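# Slot bonus at Tovero Casino, playthru counter stuck??

Posted 10/14/19

Took the welcome bonus at Tovero, been grinding it on slots. Counter says 3,187 played out of 3,538 and it hasn't moved since last night.

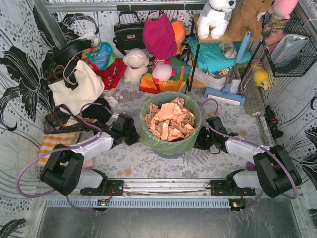

Wagering counter is the only thing I need explained, the rest of the site works fine. I switched from Skorenon (the fruit slot) to blackjack when I got bored, played maybe an hour, small bets. Balance went up and down like normal but the counter just sat there. Support chat gave me a canned reply and a link to the terms. I printed the terms, read four pages, got nowhere, and at this point they may as well be crumpled brown paper in a bin with a green bag in it. Is blackjack not counted at all? And do I lose the bonus if I cash out now? I have 476 in there and dont want to do something dumb.

**Flakley**

Table games usually count for way less than slots. Some places 10 percent, some places zero. Sounds like yours is zero, or so small it's rounding off. Look for a table called "game contribution" or "game weighting" — it's normally near the end of the bonus terms, not the general terms. Two different documents, people mix them up all the time.

You have 351 left to wager. Go back to the slot and do one small spin, then refresh. If the counter moves you have your answer.

Don't cash out before it's finished. On most bonuses that kills the bonus and whatever you won with it. Your own deposit is normally safe but check that too.

Also check max bet. Lots of sites cap it while a bonus is active, and if you went over even once at the blackjack table they can void the lot. Ask support for the exact number and get it in writing. Screenshot the chat.

**Janevski**

same thing happend to me in February, different site. never got it fixed, just quit. bonuses are a scam imo, deposit your own money and skip them

**Stojan Hodžić**

Agree with Flakley mostly. One more thing — expiry. My last bonus ran out with 4 days less than I thought, they start the clock when you opt in, not on the first bet. Look under My Account, then Active Offers or whatever they call it there.

And set a limit before you go chasing the last 351. Slots can eat the 476 befor you get to the end. If it's already more than you put in, giving up the bonus might be the better deal. Depends what the terms say you keep.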